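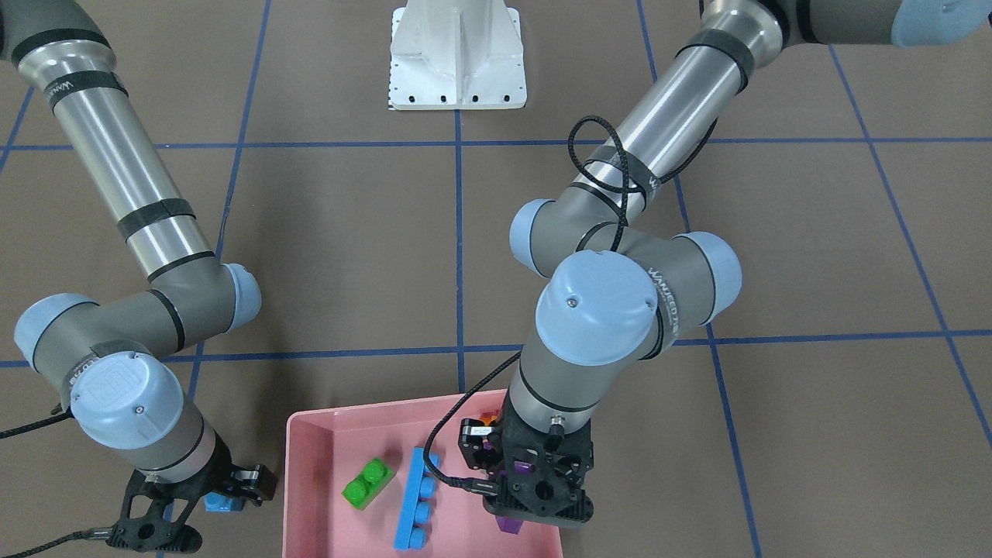 Figure 7. Both arms working at the tray with a block in each gripper.

Section 6. When the cell stops with "Bin Contact" (fault 57)

Sooner or later most people who run the Flosov two-arm sorting cell will meet fault 57, and it nearly always comes at a busy moment. Please don't let it rattle you. The fault means that the Zerkden controller felt more push on one arm than it expected while that arm was over the bin. Both arms then hold still, and each gripper keeps whatever grip it had when the fault came in. That second part is the one to remember, so we will come back to it.

The usual causes are a bin that has crept out of position, a block that was gripped at a slant and touched the wall on the way down, or a cable that has snagged on an elbow.

CAUTION: A stopped arm is still a powered arm. Keep your hands outside the taped grid until you have finished step 2, even if you can see exactly what is wrong and it would only take a second to fix.

6.1 Making the cell safe

1. Press the red stop button on the operator's side and leave it pressed.

2. Turn the key switch to SERVICE and take the key out. Wait 5 seconds for the brakes to set. You should hear a click from each arm.

3. Write down the fault number and the line of the log it points to. We know this feels like a chore with a stopped cell in front of you, but the log keeps only the last 400 entries and a good morning's sorting will push yours off the end.

4. If a gripper is holding a block, put your free hand under the block before you press the manual release on that gripper. The fingers open all at once.

NOTE: On cells with the older Zinchenko release lever, pull the lever toward you. Pushing it will lock the fingers, and you will then need the small hex key from the lid of the tool case.

6.2 Checking the bin

5. Follow each gripper cable with your eyes from the wrist up to the shoulder. Free any loop that has caught on a joint, and leave enough slack for the wrist to turn.

6. Look over the inside walls and the rim. Light scuffs in the plastic do no harm and you can go on using the bin. A crack, or a rim that has bowed inward, means a new bin (order part 354 from Skernisine).

7. Bring up the wrist camera view on the pendant. With the gripper above a block, you want to see the block lying between the two fingertips, with clear floor on both sides. 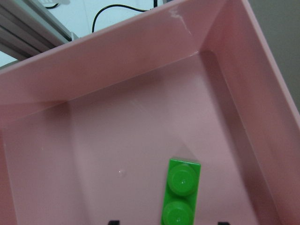
8. If the block sits closer to one fingertip than the other, nudge the bin back to its marks and look again. Don't move the block by itself, as the next one will only come up crooked too.

6.3 Starting again

Take all the blocks out of the bin and set them out on the grid with a good hand's width between them. It doesn't matter which way they point. Leave the two middle cells clear, as the arms cross there on their way to the bin.

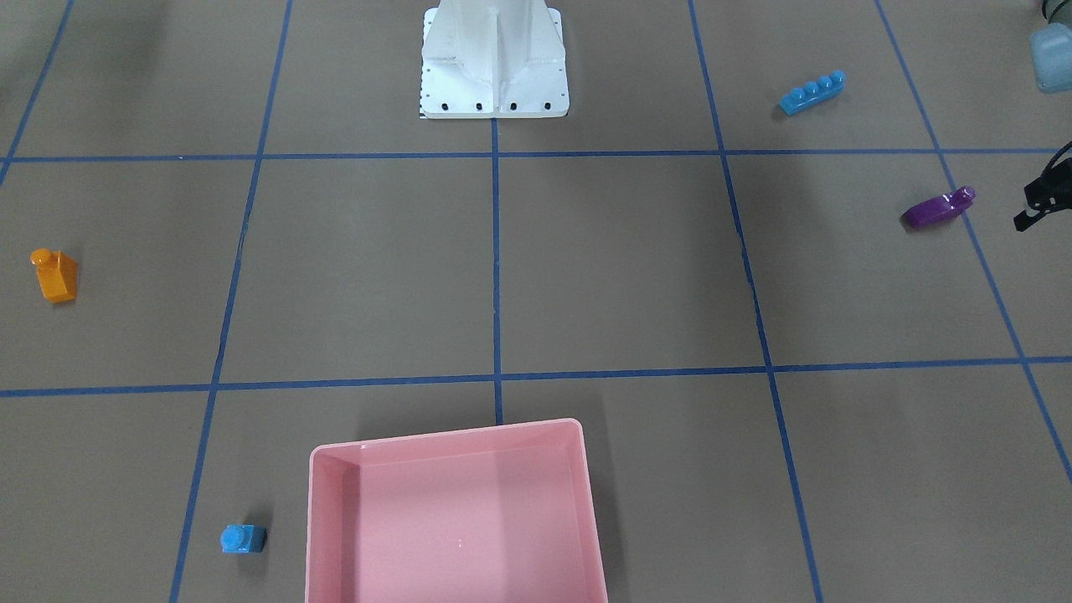

Once you are happy with the layout, step back, put the key in, and turn it to RUN. Release the stop button and choose SLOW CYCLE from the menu. Stay beside the cell for the whole of that first cycle with a hand near the stop button, and let it finish before you go back to full speed.

If fault 57 returns during the slow cycle, repeat 6.1 and leave the cell in SERVICE. A second stop so soon usually points to the force sensor, and you will find the steps for zeroing it in Section 8.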